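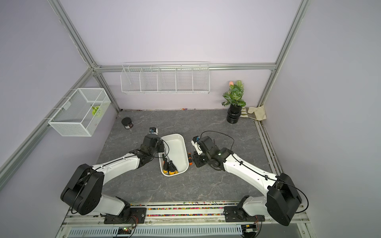

Unit 4. Docking Connectors and Cable Adapters: Pin Assignment, Power and Audio Paths

Course: Consumer Device Accessories, second half
Instructor: Uldis Kļaviņa
Lab sections: Indrek Ķēniņš

4.1 Scope

This unit covers the electrical side of docking accessories for portable players and phones. Mechanical retention was treated in Unit 3 and is assumed. Wireless audio is left to Unit 6.

4.2 Terms

Host: the device that supplies data or controls the link.
Accessory: the dock, cable or adapter attached to the host.
Line level: a fixed-amplitude audio output that ignores the volume setting.
Pass-through: a conductor that runs from one end of the adapter to the other with no active part in between.

4.3 Passive extenders

A passive extender carries every contact of the connector straight through. The course sample is the Zarnel extender, which uses a 30-contact plug and a matching socket. Some low-cost extenders leave out the contacts used for video or for accessory detection. These will charge a phone but fail in a speaker dock, and the user usually blames the dock.

Check continuity on all contacts before any other test. Record open contacts by number. A contact that reads closed only when the cable is bent is recorded as open.

4.4 Voltage drop

The drop across a cable is the current multiplied by the resistance of the full loop, out and back. Students often count one conductor only and get half the correct value.

Worked case. A charging current of 2 A flows through a cable with 86 milliohms in the supply conductor and 86 milliohms in the return.

Loop resistance: 172 milliohms
Drop: 0.344 V
Voltage at the device, from a 5 V supply: 4.656 V

Contact resistance is left out of this case. In the lab it must be added at both ends. If the device lowers its charging current when the input voltage sags, measure the current again; the nameplate figure no longer applies.

4.5 Audio ground

When the charging return and the audio return share a conductor, changes in charging current appear as noise in the speakers. The noise is worst while the screen is on. Two remedies are in common use: separate return conductors joined only at the host, or an isolation transformer in the audio line. The Eglītis dock uses the first. The Stivthorpe car adapter uses the second, with some loss at low frequencies.

4.6 Accessory detection

Many hosts read a resistor between a detection contact and ground, and choose an output mode from its value. An adapter that adds series resistance on this line can shift the reading into the next band. Keep detection wiring short and do not share its ground with the charging return.

4.7 Exercises

Repeat the case in 4.4 with the current halved. Then find the largest loop resistance that keeps the device above 4.75 V at 2 A.

Draw the return paths for a dock with shared ground and mark where the noise voltage appears.

Reading: Plumetti lab manual, page 21 and the table that follows it. Bring the completed continuity sheet to the lab section.

Filed under: Course Notes, Accessories, Cables & Docks

Contact the course office | © Course authors | Back to top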